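How to Make a Bed with a Quilted Bedspread

My aunt Renata ran a little guesthouse for years, and she could make up a bed in the time it takes me to find the second pillowcase. I'm slower, but this is her way of doing it, more or less, and it suits a quilted spread beautifully.

Step 1: Lay it out

Pull your sheets snug first. Then drop the bedspread in the middle of the mattress, open it toward the foot, and walk around the bed evening up the sides (3 or 4 little tugs usually do it!).

Step 2: Smooth and add pillows

Sweep your palms from the center outward. A stitched grid like the one on my teal candy-print spread will always keep its small puckers, so only chase the bigger folds -- and don't worry if a few ripples stay behind. Then come the pillows, the fun part. I like lime green overlapping pale pink.

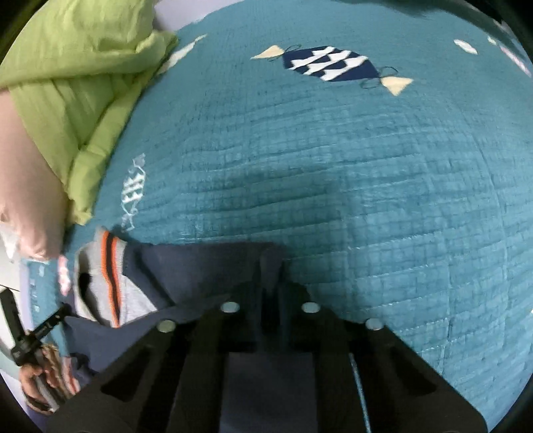

Step 3: Fold the top edge

If you have fabric to spare, turn the top back by a hand's width and pat it flat. Mine gets rumpled again by bedtime, and I still love doing it every morning.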